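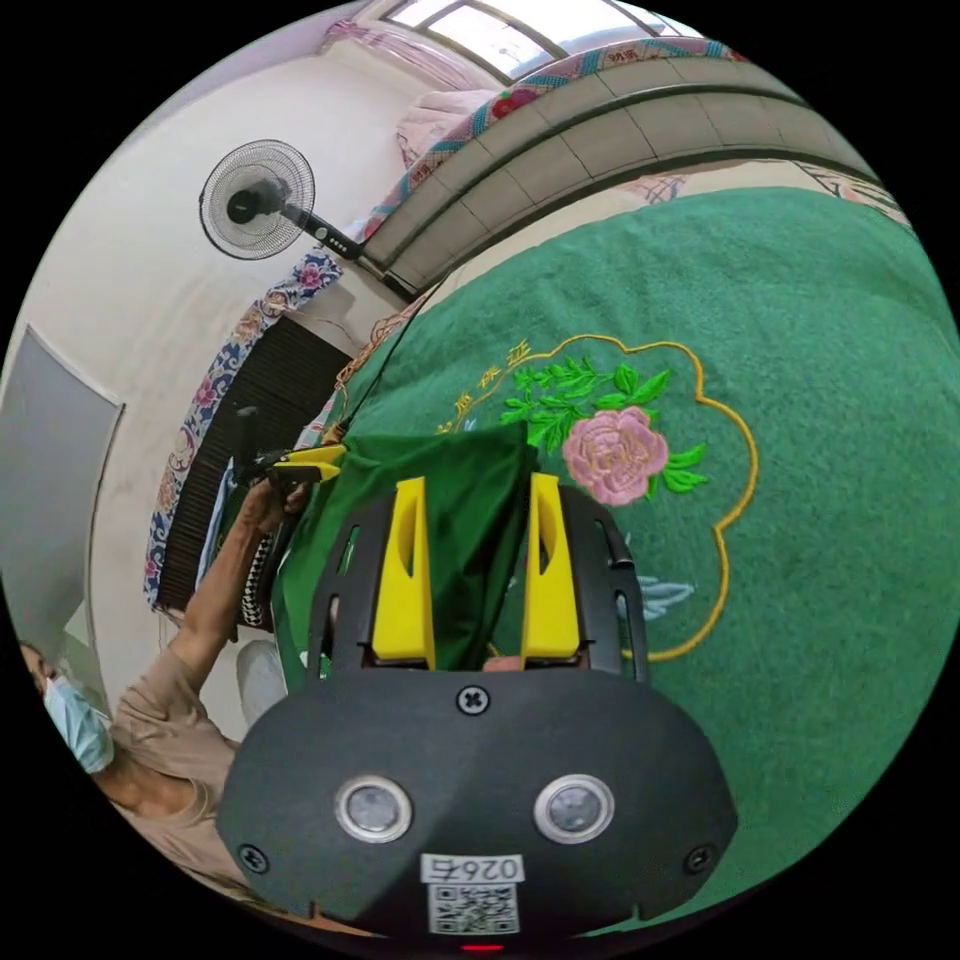 ELLDALE - Vindel, the Elldale maker of billing software for small dental offices, has asked the county court to dismiss a suit brought by its larger neighbor, Flandcombe Systems. Flandcombe claims that Vindel's invoice screen copies its own, down to the placement of the Print button.

Vindel's answer, filed in July, concedes that both products have a Print button.

"We put ours in the top right corner, where our customers kept looking for it," said Gerardo Cabanatuan, founder of Vindel. "If Flandcombe owns the top right corner, a lot of people are going to need new software."

The complaint runs to 996 pages and lists 13 alleged similarities. Vindel says eight of them concern the alphabet.

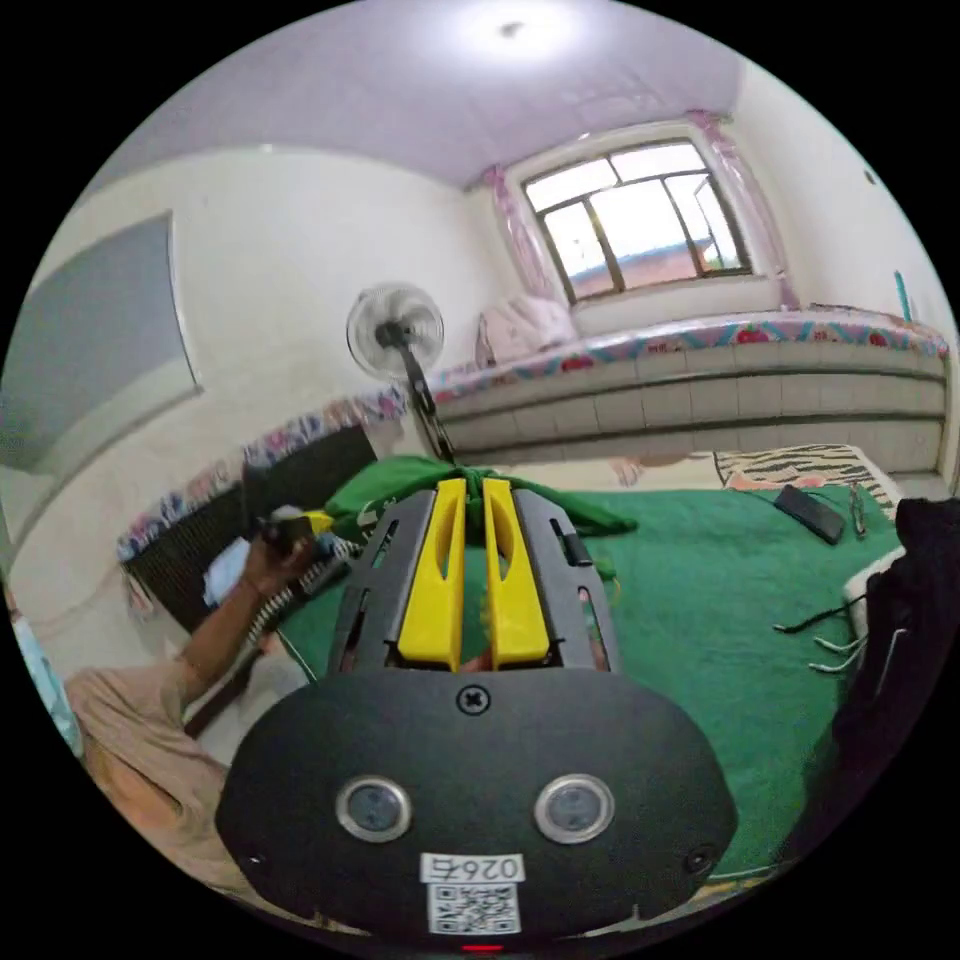

The company has also filed a counterclaim over letters Flandcombe sent to nearly 1,000 dental offices, warning them that Vindel might soon be gone. Several offices had never heard of Vindel and have since asked for a price list.

Vindel is represented by Charito Dagdag of the law firm Espiritu. "We have read all of it," Dagdag said of the complaint. "We would like the court to consider that when it comes to fees."

Vindel customers can go on sending invoices as usual. The Print button will stay where it is.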